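2019年1月30日

バタバタなので手短に。と書いていつも長くなるんだけど。

今日は落花生と、にんじんと、米。あとトレーと水切りかごの話。片づけの話も少し。夕飯の前に書きおわりたい。

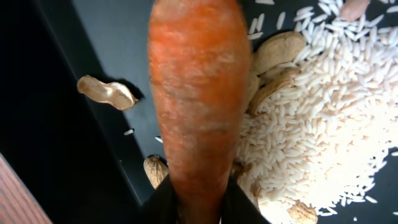
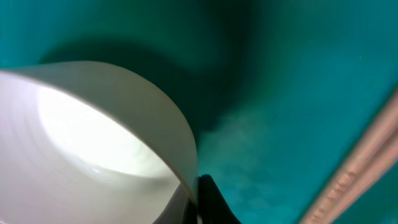
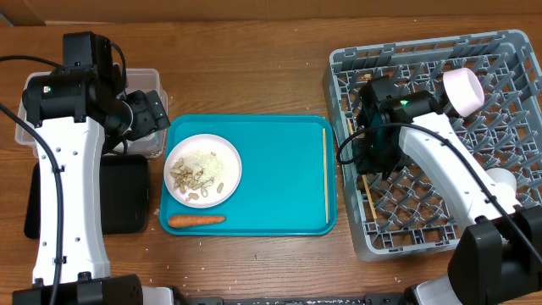
にんじんは最初の写真と最後の写真に。

**台所メモ No. 87**

はい、落花生です。殻つき。Yalçınkayaで袋で買ってきた。あそこは豆とナッツが安くて、行くとつい多めに買う。レジの横に積んであるのがずるい。米も同じ店で、細長いほうの。うちは普段は普通の丸い米なんだけど、たまに炊くとパラパラしてて、炒めものの横に置くにはこっちのほうが好き。

で、殻むき。

やりだすと止まらない。止まらないけど、飽きる。どっちもほんと。指の先がカサカサになる。ハンドクリーム塗ってからやると滑って割れないし、塗らないと荒れるし、終わってから塗るのがたぶん正解。前にも書いたかも。

割りかたは、くびれのところを親指で押すのがいちばん早い。先っぽをつまんでパチッとやる派の人もいるけど、私はあれだと中身が飛ぶ。床に飛ぶ。冷蔵庫の下に入る。年末に冷蔵庫を動かしたとき何が出てきたかは書かないでおく。

薄皮は、とるかどうかその日の気分。炊きこみにするなら残す。色がちょっと出るけど味は薄皮つきのほうがしっかりする気がする。つぶして和えものにするならとる。薄皮の渋いのが混ざると、うちではハッキリ不評。

## トレーのこと

作業はぜんぶトレーの上、というルールにした。青緑のプラスチックのやつ。ふちが少し立ちあがってるから、粉とか殻のかけらが外にこぼれにくい。終わったらトレーごと流しに持っていって、ごみ箱の上でトントン。布巾でテーブルをふく回数が激減した。

前は新聞紙を広げてた。新聞紙だと丸めて捨てるだけで楽なんだけど、うち、もう新聞とってないんですよね。チラシだと小さいし、つるつるで殻が逃げる。で、トレー。

トレーの上に白い丸い皿。むいた豆は皿の左に寄せて、細かいのは右上に寄せる。混ざるとあとで選りわけるのがめんどくさい。豆だけ食べたい人が横から手をのばしてくるので、豆の山は手前に置かないこと。手前に置くと減る。ほんとに減る。

菜箸じゃなくて普通の木の箸を使ってます。細かいのを寄せたり、米に紛れた殻のかけらをつまんだり。指でやると米がくっついてくるので箸のほうが早い。箸はトレーのふちに沿わせて置いておくと転がらない。真ん中に置くと肘で飛ばす。飛ばした。洗いなおした。

## 米と落花生をいっしょに広げない

これは自分へのメモ。

米と殻つきの落花生を同じところに出すと、殻の粉が米に入ります。あたりまえ。でもやるんですよ、急いでると。生の米だから洗えばいいんだけど、細長い米は洗うときに折れやすいので、あんまりゴシゴシやりたくない。ボウルに水をはってゆらすだけ。殻の軽いのは浮くから、上澄みをそっと捨てて、それを何度か。濁りがうすくなったらザルへ。

ザルにあげて30分。ほんとはもっと短くてもいいのかもしれない、袋の説明が読めない言葉だったので勘。浸水させない人もいるらしい。うちは炊飯器が古いDulleyので、早炊きにすると芯が残るから、普通モードで水少なめ。丸い米の目盛りより下。どのくらい下かって聞かれると困る。指で見てる。

炊きあがったらすぐほぐす。これだけはすぐ。電話が鳴ってもほぐしてから出る。

## にんじん

にんじんは大きいのを買った。Bistgateの坂の下の八百屋さん。見た目はちょっとまだらで、白っぽいところもあって、横にすじも入ってる。ぴかぴかの袋入りより、こういうのが安く出てるとかごに入れてしまう。

皮はむかない、と言いたいところだけど今日はむいた。炊きこみに入れるときはむいたほうが色がきれい。むいた皮は捨てないで細く切ってきんぴら。ごま油としょうゆ、みりんちょっと。最後にくだいた落花生をパラッとやると、それだけでお酒のつまみになる。私は飲まないので、ご飯にのせる。

太いほうと細いほうで火の通りがちがうから、太いほうは小さめの角切り、細いほうは薄い輪切り。そろえたほうが見た目はいい。でも細いほうまで角にすると、切れはしばっかり出るので。

そうそう、Diane Kennedyさんから前に教わった落花生のスープ、あれにもにんじんが入る。作りかたを便箋に書いて送ってくれたんだけど、分量が「ひとつかみ」とか「鍋にちょうどいいだけ」とかで、はじめて作ったときは鍋がほぼペーストになった。おいしかったけど。スープではなかった。

今は自分なりにこんな感じ。

- 玉ねぎを油で炒める。透きとおるまで。焦がさない
- にんじんを入れてもう少し
- 水、塩、くだいた落花生。落花生は鍋の様子を見ながら足す
- ふつふつさせて20分。たまに底からまぜる
- 仕上げに酢をちょっと。レモンがあればレモン

酢を入れわすれるとぼんやりした味になります。先週わすれた。家族は何も言わずに食べてたけど、あとで醤油をかけてたのを見た。

翌日になるともったりするので、水か牛乳でのばす。牛乳のほうがやさしい味。パンにもあう。

## 水切りかご

で、片づけ。ここからが本題だったのに、もう半分以上書いてしまった。

水切りかごはグレーのプラスチック。底が格子で、とがった仕切りが立ってるタイプ。前はFodoraのステンレスのを使ってて、丈夫でよかったんだけど、とにかく場所をとる。流しの横がそれで埋まって、まな板を置くところがなくなる。今のは軽いので、作業するときだけテーブルに持ってこれる。トレーの右にかご。これがすごく楽。

使ったそばから右に移す、というだけの話なんですけど。

ピンクのカップは横に倒して入れるのがうちの流儀。ふせて置くと、底のくぼみに水がたまるんですよ。カップの底、裏がわの、あの丸いくぼみ。乾いたと思って棚にしまおうとすると、そこからツーッと袖に。冬にあれをやられると一日くじける。横だと両方から水が逃げる。かわりに場所はとる。白いお碗は仕切りにもたせかけるように。大きさがちがうものは離して入れないと、重なったところがいつまでも乾かない。

箸はね、格子の目から落ちるんです。立てて入れるとスポッと下まで。だから斜めに渡す。箸立てを別につければいいんだろうけど、箸立ての底って、すぐぬるぬるになりませんか。うちだけか。あれを洗うのがいやで、やめました。斜めに渡して、乾いたら引きだしへ。それでじゅうぶん。

あと、白くて丸い器みたいなのは、内がわを先に洗っておくこと。急いでると外だけなでて終わりにしがち。明るいところでのぞくと、意外とバレる。これは自分へ。

## 殻の行き先

殻、どうしてますか。

うちは燃えるごみ。庭のある友だちは土に混ぜるとか言ってた。植木鉢の上に敷いてみたことがあるけど、軽いから風で全部とんで、隣のベランダに入ってしまって謝りにいった。それ以来ごみ。

かさばるのが難点で、袋の中でつぶそうとすると袋がやぶける。紙袋に入れてから上から押すとましです。むきながら食べると、殻の量で食べた量がわかってしまうのもつらい。半分だけ食べたつもりが、殻はどう見ても半分じゃない。

保存のこと。むいたぶんは密閉できる容器に入れて冷蔵庫。殻つきのままなら、そこまで気にせず涼しいところに置いてる。くだいたのは油がまわるのが早いから、3日くらいで使いきるつもりで作る。変なにおいがしたらもったいなくても捨てる。これは守ってる。昔いちど守らなくて、クッキーをひと焼きぶんだめにしたので。

くだきかたは、すり鉢、めん棒、袋に入れてビンの底でたたく、いろいろやったけど、今はめん棒。フードプロセッサーは早いけど、洗いものが増えるのと、気を抜くとペーストになる。ゴロッとしたのが残ってるくらいが好き。夕方にガンガンやると下の階にひびくので、布巾を敷いて。

## あとは雑記

- トレーもう一枚ほしい。同じ色がいい。3月に引きだしの入れかえをするので、そのときに考える
- 炊きこみの味つけ、塩だけがいちばんよかったかも。だしを入れると落花生の香りがひっこむ
- 米の袋の口、輪ゴムだとゆるむ。洗濯ばさみに変えた。見た目はあれだけど開けやすい
- 箸、一膳だけ長さがあわない。どこで入れかわったのか不明
- きんぴらに唐辛子を入れたら子どもが食べなかたので、次は別にする
- コメントで聞かれてたスープの冷凍、できます。できるけど、にんじんがスカスカになる。気になる人はつぶしてから

スープのほうは写真なし。次に作ったら撮る。たぶん撮るまえに食べる。

鍋ふいてる、いったんここまで。続きはまた。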